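Call for Participants: Robot Handling Open Day at the Trandton Works

The Trandton Automation Center invites members of the public to take part in its open day at the Plasau site on Sep 29, 2024. Doors open at 9:30 a.m. and the last session ends at 4:15 p.m. Participation is free of charge, but places in the working sessions are limited and must be reserved in advance.

The open day is organized jointly by the Center and the Flenance Training Institute. Visitors who wish only to look around the hall may come and go as they please. This call is addressed to those who wish to do more than look. Participants will operate a robot arm under supervision, complete a set of short handling tasks, and give their opinion of the controls in writing.

About the Site

The Center carries out testing and operator training for small and mid-sized manufacturers. Its work is concerned mostly with gripping: picking up parts of uneven shape, placing them in fixtures, and opening and closing the doors and drawers of ordinary equipment. Much of this is still done by remote operation, with a person guiding the arm from a seat a short distance away and watching a screen fed by a small camera mounted close to the gripper.

The hall is on the ground floor and is reached by the entrance on Asfaw Street. During the open day the demonstration area will be divided into 4 stations, each with its own supervisor. The machine shop will be closed to visitors.

Who May Apply

The Center is seeking 43 participants. No technical background is required, and applications from persons who have never used a robot are welcome. Applicants must:

be 18 years of age or older on the day of the event;

be able to sit at a control station and watch a screen for up to 25 minutes at a time, with or without glasses;

be able to read and follow written safety instructions in English;

not be employed by the Center, the Institute, or any supplier of either.

Persons who took part in the January trial may apply again but will be placed after first-time applicants. Applicants who use a wheelchair should say so on the form. Two of the stations have desks that can be raised and lowered.

What Participants Will Do

Each session lasts 2 hours, including the safety briefing and a break. Participants attend one session only, in the morning or the afternoon, and rotate through the stations in small groups.

1. Safety briefing. All participants receive a briefing on the marked floor areas, the emergency stop, and the conduct expected near a powered arm. Anyone arriving after the briefing has begun will be asked to join a later session if space allows.

2. Observation. Participants stand behind the barrier while a trained operator performs a handling task. The operator will describe each movement before making it.

3. Reading the camera view. Participants learn to judge position and distance from the view at the robot's wrist. In this view the gripper lies along the bottom, with its dark fingers rising from an assembly of black plates and brackets, and whatever is near the arm may appear very large or out of focus. Supervisors will explain how to use the fingertips as a point of reference when approaching an object.
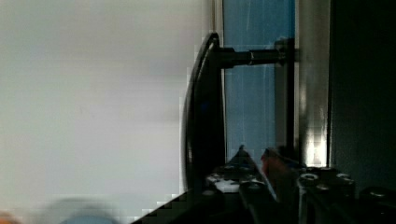

4. Guided operation. Each participant takes the controls and moves the arm at reduced speed. The first exercise is to bring the gripper to a marked point and hold it there. The second is to close the gripper on a foam block, lift it, and set it down inside a square drawn on the table. A supervisor remains at the stop button throughout.

5. Free task. Participants choose one task from a printed list. Past choices have included stacking cups, pulling open a drawer, and turning a knob. Tasks are not scored, and participants may stop at any time.

6. Written questionnaire. The questionnaire asks how easy the controls were to understand, where the participant felt unsure, and which part of the instructions should be changed. Answers are collected without names.

Clothing and Personal Items

Closed shoes are required. Long hair must be tied back, and scarves, lanyards, and loose jewelry must be removed before entering the marked area. Lockers are provided near the entrance. Food and drink are permitted in the lobby only. Personal photography is allowed from the public side of the barrier, provided that no other visitor is photographed without permission.

Recording of Sessions

Arm movements and camera views from the working sessions will be recorded and used by the Center to improve its training materials. Sound is not recorded. Participants will be asked to sign a consent form on arrival. Those who prefer not to be recorded may still visit the hall and watch the public demonstrations, but cannot be placed at a station.

Compensation

No wage is paid for participation. Each participant who completes a session will receive a lunch voucher valid on the day and a certificate of attendance issued by the Institute. Travel costs within the city can be repaid on presentation of a ticket. Parking is free in the north lot, and the number 600 bus stops opposite the entrance.

How to Apply

Application forms are available at the Center's front desk and at the Institute's admissions office. Completed forms may be returned in person or by mail. Applicants should indicate whether they prefer the morning or the afternoon, and should list a second choice where possible.

Places are assigned in the order in which complete forms are received, subject to the rule on earlier participants stated above. Written confirmation will be sent with the session time and a copy of the safety instructions, which should be read before arrival. Applicants who cannot be placed will be kept on a waiting list and contacted if a place becomes free.

A confirmed participant who is unable to attend is asked to notify the front desk as early as possible. Places may not be passed on to another person.

Issued by the Office of Public Programs, Trandton Automation Center, Plasau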